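Fixed wing or tricopter for a first scratch build?
Pladby Flyers Board > Building and Electronics > Airframes

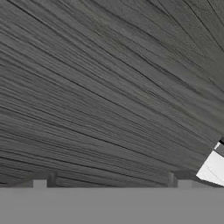 Original post

benchpin
I've been flying a small ready-made quad since March and I want to build something from parts over the next couple of months. I can solder, I have a decent iron and a bench supply, and I can cut foam and ply reasonably straight. I have never flown anything with wings.

I'm stuck between two ideas. One is a foam board wing with a pusher motor, a receiver and two servos. The other is a tricopter with a tilting tail motor, mostly because I like the way they look in the air.

The field I can use is the one behind the Penville allotments. It's long but narrow, with a hedge on one side and a ditch on the other. I don't want to spend a lot, and I don't want to spend every weekend mending it either. What would you do?

Reply 1

mudguard
Wing, without much hesitation. Foam board is cheap, the electronics come to very little, and if you put it in the hedge you cut a new one the same evening and move the gear across. I've used the same motor and speed controller through more airframes than I can remember.

Build it light, get the centre of gravity right, and use the elevon mix that is already in your transmitter. You don't need a flight controller at all.

Reply 2

Tern_and_bank
I'd go the other way. He says he's never flown wings and the field is narrow. A first wing in a narrow field with no stabilisation is going in the ditch. A tricopter will hover, and he already knows how to hover.

Cost isn't that different either once you've bought the wing a battery.

Reply 3

mudguard
A tricopter has a servo on the tail that takes the whole load of every bad landing. They strip gears. If you're going to build a multirotor, build a quad and skip the moving part.

Reply 4

Tern_and_bank
They strip gears if you fit the cheapest nylon servo you can find. Put a metal geared one on and hang the tail motor on a proper hinge with a bearing at each end, so the servo horn only turns it and doesn't carry it. Mine has been through two winters on the same servo.

Reply 5

oldsolder
Some numbers might help. My tricopter frame is 162 grams bare, with wooden booms and a ply centre plate. Ready to fly with the battery in it comes out at 1,299 grams, which is heavier than I wanted. Most of that is battery, and the rest is me using thicker wire than I needed.

The wing I built after it weighs a lot less and flies a good deal longer on a smaller pack. If flight time matters to you, the wing wins easily. If you want to point it at something and stay there, it obviously can't.

I'd say the wing was easier to build and harder to fly. The tricopter was the reverse.

Reply 6

benchpin
Thanks, that's useful. I'm not bothered about carrying a camera. I mainly want to understand how the thing works and set it up myself, which I never got to do with the bought one.

oldsolder, what flight controller is in yours? I've seen the Briltum board mentioned on here a few times and it seems to have a tricopter mode.

Reply 7

oldsolder
Yes, it's a Briltum. Works well. The tail servo gets its own output, but check the voltage before you plug anything in. The servo rail isn't powered from the board, so you need a separate supply for it. I ran mine from a small regulator taped to the rear boom.

Set the servo direction before you put the props on. If it's reversed, the aircraft spins as soon as it leaves the ground and gets faster until something breaks. Hold the frame, twist it by hand and watch which way the tail motor tilts. It should push against your twist. If it follows you, reverse it.

Reply 8

kestrel_pie
Seconding the servo direction thing. I did exactly that. Bent a boom and two props on the first take-off.

Also, whichever one you build, make a failsafe test part of the bench work. Props off, throttle up a bit, switch the transmitter off and see that the motors stop. On the wing I'd have the failsafe cut the motor and give slight up elevator with a little turn, so it comes down in a circle somewhere near you.

Reply 9

mudguard
I agree about the failsafe but I still think people are making the tricopter sound simpler than it is. Look at the list so far: separate regulator, metal servo, hinge with bearings, servo direction, tuning. The wing is glue and a balance check.

And on the narrow field, you fly the wing along the length of it. Hand launch into the wind, climb, and do your turns high up over the grass at each end.

Reply 10

Tern_and_bank
Have you flown at Penville? The wind comes across it, over the hedge, nearly every time I've been. Launching into wind means launching at the hedge. There's rotor behind it as well and a light wing gets dropped on the ground in that.

Reply 11

mudguard
I haven't, no. If that's how it usually blows then I'd take the wing somewhere else for its first flights. The big slope at Pladby has much more room. I'd still build the wing.

Reply 12

slowroll
Could do what I did and build the wing with a stabiliser in it. The same Briltum board will run a wing with the right firmware on it. You get self-levelling on a switch, so if you lose track of which way up it is you flick it over and let go of the sticks. Then when you want a multirotor you move the board across to that.

The one thing to watch is that the board has to be fixed down firmly. Foam flexes and the board reads the flexing as movement. I glued a small square of ply into the foam and mounted it on that with soft pads.

Reply 13

kestrel_pie
That's a good plan. Test the correction direction on the ground as well – tip the nose down by hand and the elevons should both go up. Plenty of wings get lost on launch with the stabiliser working backwards.

Reply 14

benchpin
I hadn't realised the board could do both. In that case I think I'll start with the wing, take it to the Pladby slope, and keep the tricopter for later in the year when I can use the Penville field for it.

One more question. What are people using for motor wire and connectors? I've got a reel of silicone wire left over from another job but it's quite thick.

Reply 15

oldsolder
For a small wing the thick stuff is wasted weight, see my confession above. Match it to what comes out of the speed controller. Keep the battery leads short and if you have to lengthen something, lengthen the three wires between the controller and the motor.

I get connectors and servo leads from Vlček. They sell them in small packs, and the leads are long enough to reach the elevons on a wing without an extension.

Reply 16

Tern_and_bank
I'm not sold on Vlček servo leads. I had a couple where the crimp pulled out with hardly any force. Connectors were fine. Give every lead a tug before it goes in the airframe.

Reply 17

oldsolder
Fair enough. Mine have been all right, but tugging them is sensible wherever they come from.

Reply 18

slowroll
If you do come over to Pladby, Sunday morning is the best time. The slope is usually quiet until 11 and there's normally somebody there who can do the launch for you while you keep both thumbs on the sticks. That makes the first flight a lot easier.

Reply 19

benchpin
Good to know, I'll take you up on that. Foam board is bought and I've ordered the motor and servos. I'll start a separate build thread when I've got the wing cut out, and I'll put the balance point in it so people can tell me if it's wrong before I throw it.

Reply 20

mudguard
Start slightly nose heavy. You can always move the battery back a bit after the first flight.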